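# Recirculating range hoods should not count as kitchen ventilation
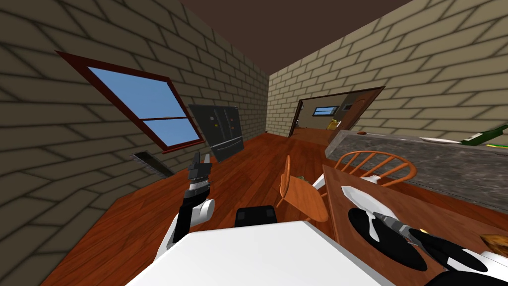 **Maren Colquhitt**
Building services estimator, Drostside

Most specifications for small dwellings contain a line that reads "range hood, ducted or recirculating". Estimators like the line. It allows the price to be settled before the duct route is, and if no duct route can be found, the job proceeds anyway. My argument is that the word "or" in that line should be struck out, and that a recirculating unit should be scheduled as a grease filter, on the same page as the splashback.

A range hood has four things to deal with: heat, water vapour, airborne grease and combustion or cooking gases. A ducted hood moves all four outside in proportion to how well it captures the plume. A recirculating hood passes the same air through a mesh filter and a carbon pad, then returns it to the room at head height. The mesh takes some of the grease. The carbon takes some of the odour while it is fresh. Water vapour passes through both. Heat passes through both, with the motor's own heat added. Nitrogen dioxide from a gas burner is reduced a little by some carbon pads, for a period that depends on how much cooking is done and which no label I have read will commit to.

The two products nonetheless share a shelf, a shape and a headline number. A hood sold at 200 litres per second in ducted mode is described as a 200 litre per second hood when the duct is left off. That figure is a rate of air movement. In ducted mode it is also, less losses, a rate of air removal. In recirculating mode the rate of removal is zero, and I would like to see it printed that way.

## The duct is the hard part

The resistance to ducting is understandable. A duct needs a hole, a path and a termination, and each of these belongs to a different trade. On a recent townhouse job the hood position was fixed by the joinery supplier, Dotwood, in May. The nearest external wall was behind the pantry. The floor joists ran the wrong way. The mechanical drawings showed a 100 mm duct going up through a bulkhead that the architect had since deleted. By the time all three sets of drawings were laid over each other, the cabinets were in production, and the hood became recirculating by default.

There was no decision in that sequence to which anyone could have objected. The layout was drawn around the sink and the view, and the cooktop went where space remained.

If the duct has to be there, the cooktop goes on or next to an external wall. This is the real cost of the rule I am proposing and I do not want to understate it. Island cooktops become expensive. Some apartment plans, with the kitchen at the back against the common corridor, stop working unless a ceiling void is provided for a long run. Long runs bring their own problems: pressure loss at each bend, condensation in uninsulated sections, and grease in a place where it can't be reached. A hood rated at 200 litres per second in free air may deliver a fraction of that through flexible duct with three bends in it. I have seen 100 mm flexible duct used on hoods with a 150 mm outlet, reduced at the spigot with tape.

These are arguments for designing the duct early. They are routinely presented as arguments for leaving it out.

## Windows

The usual reply is that the occupant can open a window. Building rules have leaned on this for a long time, and for a bedroom it is reasonable. For a cooktop it is weak on two counts.

First, the direction of flow through a window is set by wind and temperature difference. On a still evening the exchange is small. On a windy one, a window on the windward side pushes the plume further into the house. Second, a window will be shut when it is cold, when it is raining, when there is smoke outside and when the road is loud. Those conditions account for most of the winter evenings on which a household boils, fries and roasts indoors.

There is also the matter of supply air. Newer houses are fairly well sealed, and a ducted hood in a sealed house will draw its replacement air from wherever it can, including the bathroom exhaust and, in the worst case, an open flue. A make-up air opening solves this and should be detailed on the same drawing as the hood. On most sets I price, it appears on no drawing.

## What it costs

The objection I take most seriously is price, as it is my job. On the townhouse work, the allowance for duct, wall cowl, backdraught damper and labour came to $499 per dwelling when the cooktop was on an external wall. Where it was two rooms in, the figure was $892, plus a bulkhead. Neither is trivial on a modest build. Both are less than the upgrade from laminate to stone on the same jobs, which clients accepted without asking for a breakdown.

Against this there is the running cost of the alternative. Carbon pads are consumables. In rental stock they are replaced rarely, and tenants are often unaware that the hood contains one. A recirculating hood with a spent pad is a light and a fan. The moisture it returns to the room ends up on the coldest surface available, commonly the window reveal or the back of a wardrobe on a south wall, and the landlord's agent then writes to the tenant about mould.

## What I would change

The word "ventilation" should not be applied to any appliance that does not discharge outdoors. Specifications should give the delivered flow at the installed duct length, measured at handover with a hood or an anemometer and recorded with the other commissioning figures. Duct diameter should match the outlet for the full run, in rigid duct wherever the run is straight. The cooktop position should be frozen only after the duct route has been drawn in section.

There will be existing buildings where none of this is feasible. Heritage facades, concrete slabs with no penetrations and strata rules about external cowls are all real constraints. In those cases a recirculating hood is better than a bare wall, an induction cooktop removes the combustion products, and a continuous low-rate exhaust elsewhere in the room will do some of the work. The schedule should then say that the kitchen has no local extraction, in those words, so that the purchaser can price it.

I expect the trade response to be that buyers don't ask about ducting. In my experience they ask whether the hood is quiet. A ducted hood with a correctly sized duct is generally quieter than the same hood forcing air through a carbon pad, and that comparison could go on the showroom card tomorrow without any change to the rules.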